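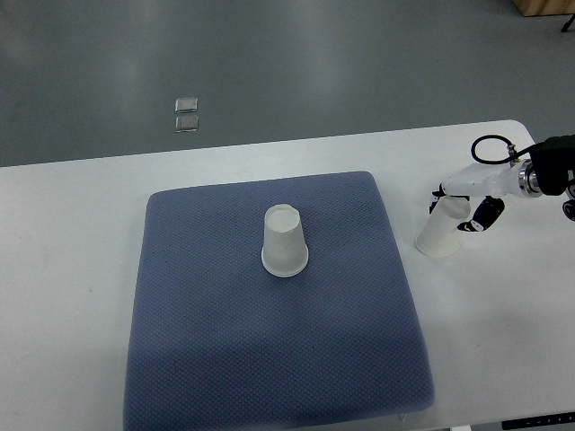
Erkska support replied overnight that the duplicate tokens are coming from our side: the gateway only issues a second token when the create call arrives without an idempotency key, and according to them ours went out without one on every retry.

2022-12-14

Checked the claim against the Groklow staging store. They are right for retries, wrong for first attempts. The first call carries the key. The retry handler rebuilds the headers from the config and drops anything set at call time, so the key is lost on attempt two. Same handler in the Birnstead branch, same behavior.

Patch: key now stored with the pending payment profile row and read back on each attempt. Column is pending_key, nullable, no index.

Test run, staging, sandbox credentials:
Cards saved: 1000
Forced timeouts on first attempt: 100
Duplicate tokens before patch: 100
Duplicate tokens after patch: 2

The remaining two are both bank accounts, both saved from the customer profile page and not from checkout. The profile page has its own submit path (profile_save, old code) and does not go through the retry handler at all. A double click on Save sends two separate creates with two separate keys, so the gateway is behaving correctly. Need to disable the button on submit and also reject a second create for the same customer and masked account while one is pending. The button alone will not cover people with scripts blocked.

Separate matter, expiry dates. Magyar import file still has two-digit years. One test record came through as 2002 and the gateway declined it as expired, as it should. The parser reads "02" literally with no check on the month field, and in this row the columns were swapped — month in the year position. Not a gateway problem. Validate on import and write bad rows to the reject file.

Left to do:
profile_save guard
merge retry patch to Birnstead after the guard is in
clean up duplicate tokens created since the November release; delete the newer of each pair only if no order references it
answer Erkska, attach request log with card fields masked

Timeout left at the old value for now. Raising it would hide the retry path before the patch is live.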